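Opinion

The Case for the Small Bin

By Zuzana Hrnčiar
June 24, 2025

Institutions give a good deal of thought to large waste. They sign contracts for it, assign it a loading dock and a pickup schedule, and report its weight once a year. Small waste receives no such attention. The pencil shaving, the torn corner of an envelope, the staple and the tea bag tag belong to no policy. They collect on the surfaces where people work, and they stay there until someone sweeps them to the floor with the side of a hand.

It is the position of this essay that every shared work surface should be furnished with two small vessels: an open cup for things that will be used again, and a lidded bin for things that will not. The proposal is modest in cost. It is less modest in what it asks of the people who manage offices, libraries and schools, who have spent the last decade taking objects off desks and have been praised for it.

The clear-desk rule deserves a fair hearing. At Tarnthorpe, where I was responsible for furnishing the reading rooms, we adopted it in full. All desktop containers were withdrawn in March of that year and placed in storage. The rooms looked very well afterward. Within weeks, however, our cleaning staff reported that paper scraps were being pushed into the gap between the tabletop and the wall panel, and that pens were being left on window ledges and chair seats. The total amount of clutter had hardly changed. It had moved to places where it was harder to collect.

I do not offer this as a criticism of the readers. A person who has just peeled a label from a folder has a sticky piece of paper on one finger and wishes to be rid of it. The floor bin stands by the door, 80 feet away. To rise, cross a quiet room and return is a considerable errand for a thing that weighs almost nothing, and most people will decline it. A sensible institution plans for the reader it has.

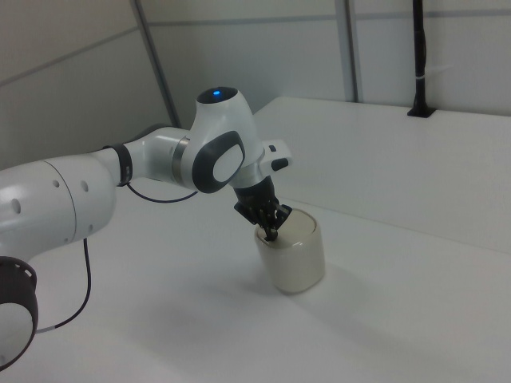 The open cup is the older of the two vessels and the less disputed. Its merit is that it has no lid, no divider and no instructions. An object of almost any narrow shape may be dropped into it and taken out again without looking. I would caution against the partitioned trays now sold as an improvement. The Gakness tray, which we tried on a number of desks, provides a separate channel for each kind of implement. Readers filled the widest channel with everything they owned and left the others to gather dust.

A cup should be pale, so that what has settled at the bottom can be seen. It should be smooth inside, so that it can be wiped. It should be heavy enough at the base to remain standing with a pair of scissors leaning on its rim. Height matters more than is generally supposed: a tall cup swallows short pencils, and a short one tips. These are small matters, but a purchasing office that orders 98 cups without handling one first will live with the result for years.

The lidded bin meets more resistance. I have heard it called fussy, and a former colleague at Paulík described it as "a kitchen object that has wandered." The principal objection is hygienic. A bin on a desk, it is said, will be used for apple cores, and the apple cores will be forgotten. The concern is reasonable, and size is the answer to it. A bin too small to receive an apple core will not receive one. It will receive shavings, threads, wrappers and the paper rings from a hole punch, none of which spoil.

The lid is the other point in dispute. Some managers prefer an open dish on the grounds that a lid is one more part to break. I disagree. An open dish of scraps is an unpleasant thing to sit beside, and it empties itself across the table whenever a window is raised. A hinged lid that will stand open by itself while the desk is in use, and close when the reader leaves, costs very little more.
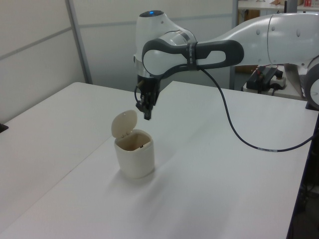 How often should a desktop bin be emptied?
Once a day, at closing, whether or not it is full. Staff should carry one larger container along the row and tip each small bin into it, which takes far less time than sweeping the same scraps from under the chairs.

On the question of expense, I can report only our own figures. When Tarnthorpe reversed its rule, the replacement of cups and bins throughout the building came to $3,445, including delivery from Pirkuton. Nearly 2 percent of the pieces have since gone missing, a rate I consider acceptable for objects that fit in a coat pocket.

There remains the matter of appearance, on which I expect to persuade few of my opponents. They hold that a bare table expresses order. I hold that it expresses order only until the first person sits down at it. A surface intended for work will produce small remains, and the furniture ought to acknowledge as much in advance. I would ask any manager considering a clear-desk rule to run a hand behind the desks before adopting it, and again a month later.

14 comments | 52 shares

© Zuzana Hrnčiar. All rights reserved. Contact | Back to top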